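Notebook, hand-held gripper no. 2 (Drellitz table)
March, started 8:40

Carried over from last entry: right finger closes later than the left. Operator felt it in the trigger as a small step near the end of travel. I wrote then "probably the pad", but I did not check it. Today I check it.

1. State before touching anything

Trigger pulled slowly ten times, no object. Left pad arrives first each time. With the tool turned upside down the same, so it is not gravity in the linkage. I measured the full opening with the caliper between the inner faces of the pads, at the tips: 63 mm. The sheet from Rasero says 65 for this build. So we lose two millimeters and I think all of it is on the right side, because the left arm touches its stop and the right one does not.

Width log from the last Erkine session agrees. The curve goes flat too early when opening. I should have seen this in the file before the operator told me.

2. Pivot pins

Took out the right pin first, then the left for comparison. Right one had old grease, dark, with fine fibers in it. I suppose plush, we did many soft toys last month. Left one was nearly clean. Wiped both with alcohol, also the holes. No scratches that I can feel with the fingernail. New grease, very little, the size of a rice grain for each pin. Last time somebody (I believe me) put too much and it came out onto the pads.

Washers back in the same order: thin, arm, thick. If you change them the arm rubs against the housing and you hear it.

3. Pads

Right pad was seated wrong by a small angle. The screw behind it was not loose, but the pad had been mounted over a bit of glue from the old one. Scraped the glue away with a plastic blade, mounted the pad again, tightened by hand plus a quarter turn. Did not change the pads themselves, the surface is still good. Spare set is in the Pichler drawer, dark blue also, do not mix with the softer ones in the same bag.

After this: opening 65 mm, both arms reach the stop. Trigger has no step any more.

4. Check on the table, tool open

I used the table as it was set for the toy task, with the box and all the things behind it. I wanted the arms fully open above a real background, so that the view can be compared with the reference view in the folder. Both pads must be in view and wide apart, the two silver pins must be clear, and the brackets at the sides must not hide the target. The toy in the box should be well visible with the gripper still waiting.

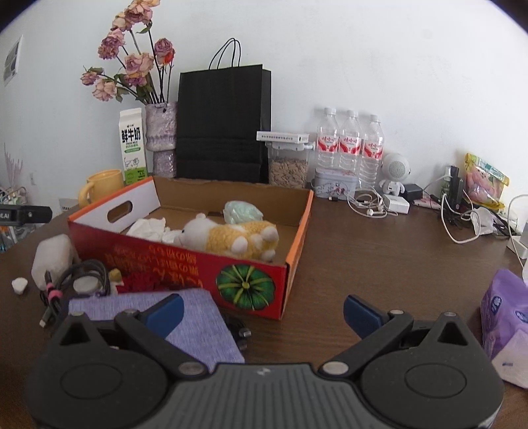

5. Check of the width signal

Connected to the bench computer and read the raw value at closed and at open. Closed 36, open 625. Before the repair the open value was 570, so the missing travel was really there in the signal too. I wrote the new end values in the calibration file and kept the old file with the ending _old. Please do not delete it, the Erkine recordings still need it.

Ran open and close for five minutes by hand. Values at both ends came back the same, with one or two counts of jitter. The first closing after a pause is sometimes three counts higher. I do not know the reason. Maybe the new grease must spread first.

6. Trial with the toy

Picked up the toy from the box and put it back, several times, by the body and not by the head. The curly part holds well between the pads. Once I took the edge of the green bag together with it, that was my hand and has nothing to do with the tool. The high side walls of the toolbox insert we used before are better avoided, the right bracket touched them. With this shallow box I had no contact.

7. Still open

- Fibers will come again. I propose to wipe the pins after each soft toy session, not only when something feels wrong. Two minutes of work.
- Left pin was removed only for comparison but has new grease too, so both have the same date now.
- Small play in the trigger itself, sideways. Not from today. It does not influence the width value.
- Ask Rasero if the thick washer can be ordered alone. We have one spare left.
- Gripper no. 1 has the same age and was not opened yet. Measure the opening there first, before taking anything apart.

Tool back on the charging hook at 11:15. Free to use, with the new calibration file only.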